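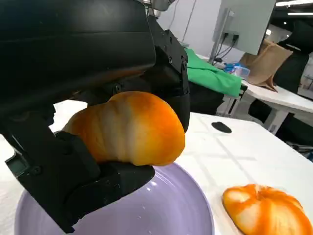
The question I am asked most often by people who run kitchens, care homes and small packing rooms is whether a machine can do the chores yet. My answer has been the same since November: for one object, on one table, under good light, yes. For the job as the customer would describe it, no.

The gap lies in how the job is specified. "Put the things in the bowl" sounds like one instruction. To a machine it is a chain of separate problems: find the object, choose a grasp, close with enough force to hold and too little to crush, travel without knocking the crockery, let go, confirm that the object stayed where it was let go. Each link can be made respectable on its own. The difficulty is that the error rates multiply, and the customer only sees the product.

Ribbed, rounded shapes show this well. A squash has no flat faces, so two opposing jaws make contact along the lobes or in the grooves, and the two cases behave differently under load. A hand with several fingers can wrap over the top and is less fussy about where it lands, at the price of more joints to control, more wear, and a good deal more bulk to fit inside a shallow dish.
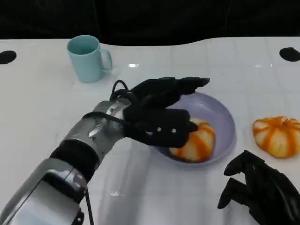
Tiina Hämäläinen objects that I am grading the machines against a person, and that the fair comparison is with a dishwasher, which was accepted into every home despite being unable to load itself. I take the point, with one reservation. A dishwasher is a closed box. What happens inside it does not depend on where somebody left a mug. A machine working on an open table has no box, and the cost of a misplaced mug falls on the mug.

Consider the figures suppliers quote. Gerkell advertises up to 1000 picks between faults for its shop-floor cell. I have no reason to doubt it. The cell handles two part types, delivered in trays, in a fixed orientation. At Drarham, where I spent part of the winter, a similar arm was given mixed goods from an open bin and reached 453 picks before a person had to step in. It is a decent result, but it also means that the arm cannot be left alone for a shift, and a machine that cannot be left alone for a shift has to be costed together with its minder.

Household work is worse on every count. The objects vary, the surfaces shine, the lighting changes with the weather, and there is no minder. There is also contact that was never intended. A fingertip that meets a soft or rounded object slightly off its centre will push it before it grips it. A person corrects for this by feel without noticing. Most machines in this price range correct by looking again, and the hand is very often in the way of the view.

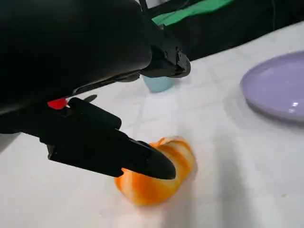 One reader, Oksanen, writes that none of this matters if the machine is allowed to be slow, as a flat that is empty all day offers eight hours to clear a single table. This is the strongest argument I have had by post, and it is nearly right. Slowness buys retries. It does not buy recovery from a state the machine has no name for, such as an object that has rolled under the rim of a plate or off the edge altogether. More hours do not help there; better sensing might.

My own position is that buyers should stop asking for general ability and ask for a list. Which objects, on which surface, from which starting positions, and what the machine does when it fails. Stadach now supplies such a list with its quotations, and it runs to two pages. It is dull reading, and I would sooner sign against it than against any demonstration.

08/04/2022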